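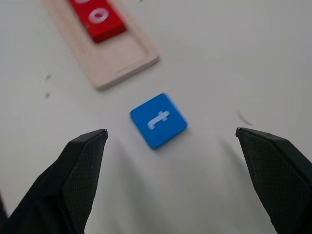 # Week 4: Where Our Lowercase Letters Came From

Bring the reader packet and a pencil with a decent eraser. We'll be copying letterforms in the second half, and yes, everyone does it, including me.

Last week we left off with Roman capitals cut in stone. I love those letters, but this week is my favorite of the whole course, because we get to watch people writing fast – and fast writing is where the small letters come from.

## Two letters or one?

Start with a question that sounds silly. Why does English have two shapes for nearly every letter? An *A* and an *a* share almost nothing to the eye. A child learning to read has to be told they're the same letter, and most kids take it on trust!

The Romans didn't have "uppercase" and "lowercase" in our sense. They had formal writing and everyday writing, and the everyday kind kept changing. Strokes got joined, corners got rounded, and some letters grew tails above or below the line. Those tails are **ascenders** (b, d, h, l) and **descenders** (g, p, q, y). Please learn the two words this week, you'll need them constantly.

## Main stages

- **Old Roman cursive.** Everyday handwriting on wax and papyrus. Very hard to read today. Packet p. 6.
- **Uncial.** Round, broad, handsome. Mostly a book hand, and still all one case.
- **Half-uncial.** Ascenders and descenders get serious. Look hard at the *d* and the *g*.
- **Carolingian minuscule.** Takes shape in the late 700s and spreads through the Frankish empire. You can read it almost straight off the page, even though the scribes have been dead for more than a thousand years. (I still get a small thrill from this.)
- **Gothic or blackletter.** Narrower and more angular. Saves parchment, tires the eyes.
- **Humanist minuscule.** Italian scholars in the early 1400s go back to the Carolingian style, believing it to be older than it was, and early printers in Italy base their roman type on it.

The terms "upper case" and "lower case" come later, from the trays that printers kept their metal type in.

## A closer look at t

Despina Jitaru asked after class why *t* is so short. Great question, and I went home and pulled books off the shelf for it. In many medieval hands the *t* barely rises above the crossbar, and sometimes it doesn't rise at all, so it can be miserable to tell from a *c*. Scribes and later readers mixed the two up all the time. The stem that pokes through the top became a regular habit only gradually, and even now most typefaces stop it well short of *l* or *h*.

Try this at home: open any novel and lay a ruler along the tops of the letters in one line. See where the *t* stops. Then try a second book in a different typeface.

## In-class exercise

1. Pick one line from the Carolingian sample on packet p. 11.
2. Copy it slowly, large, with the pen lifted between strokes.
3. Copy it again as fast as you can while keeping it readable.
4. Circle every letter that changed shape.

Work in pairs for step 4. Last year Domnica Zamfir ended up with an *r* that looked exactly like the one on p. 6, with no coaching at all, and we spent twenty happy minutes on it.

## For next week

Read packet pp. 14–22 and write one page (300 to 400 words) on a single letter of your choice. Trace it through at least three of the stages listed earlier. Drawings are very welcome and don't count toward the length. Please don't all choose *g*!

Abbreviations and ligatures are next – the ampersand gets its own half hour.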